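Categoría: Automatización y trabajo – Manuales

Capítulo 4. La cocina que aprende

Cuando Dendum automatizó la preparación de fruta en su comedor de empresa, Armelle Lebrun llevaba años cortando a mano. Hoy programa turnos y ensaya cada tarea en simulación – ¡y le encanta!

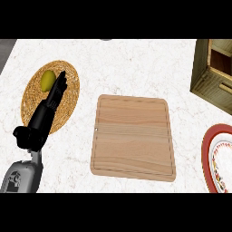

Su equipo atiende hasta 429 comidas diarias y dedica dos horas de cada viernes a revisar los ensayos. En este capítulo veremos qué oficios cambian, cuáles nacen y qué formación piden.

Última actualización: febrero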